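January 7, 2019 - sim bench, Tulgate scene

Going over the handling rules before we freeze them for Chaiyaporn. Two-arm model, audio jack task. Rules were written in September for the old single-arm cell and it shows.
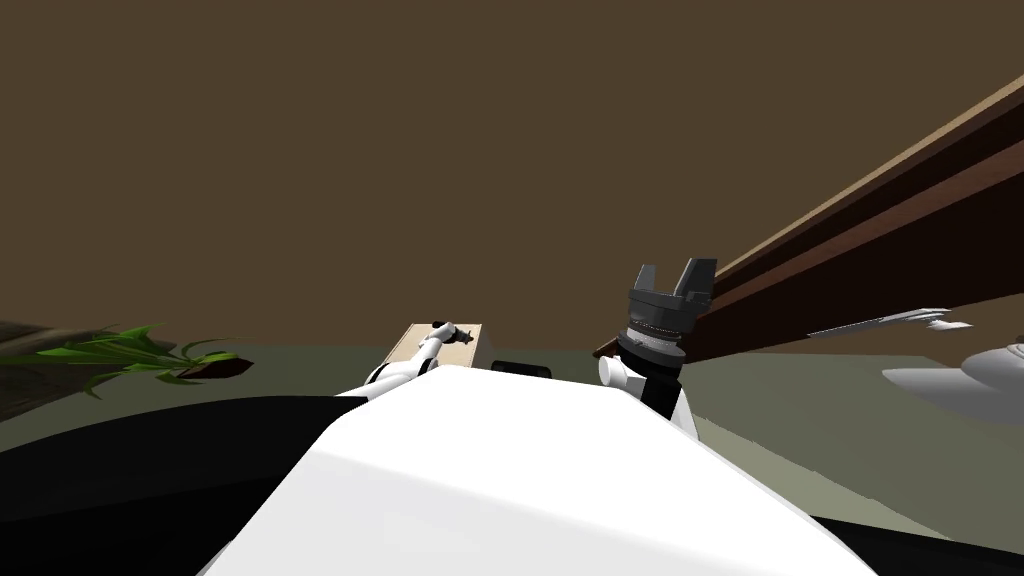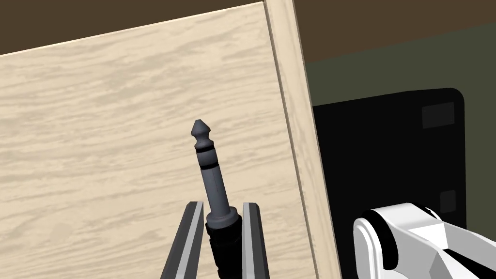 Tulgate, two views. Jack plug in the second.

Rule 4, grip zone. Says "grasp connector by body." Too vague, every planner reads it differnt. New wording: fingers on the black handle only, never on collar or shaft, tip kept clear. Checker should reject the grasp, not just log a warning.

Rule 6, idle arm. Old text says nothing on this. Want: idle arm holds still while the other is inserting, and keeps out of the insertion corridor. Witalska already does it this way in their spec, copy theirs.

Rule 7, force cap. Leave alone till the contact model is fixed - numbers out of sim mean nothing right now.

Reran the grasp checker on the whole Grilletti log set with new rule 4. 2,846 grasps, 299 flagged. Went thru 18 of the flagged by hand, 9 were real violations, rest were the checker measuring from the wrong link frame. So the rule is ok, checker isnt. Don't quote the 299 to anybody yet.

Also - every run needs scene version and rule version in the header. Half the Grilletti logs have neither. No header, run doesn't count. Putting that in as rule 1 and shifting the rest down, so all the numbers above go up by one. Sorry.

To do:
fix link frame offset, rerun
ask Witalska if "still" means zero velocity or brakes on
tilted start poses, are they covered by rule 3 or do we need a new line
send draft to Chaiyaporn after rerun, not before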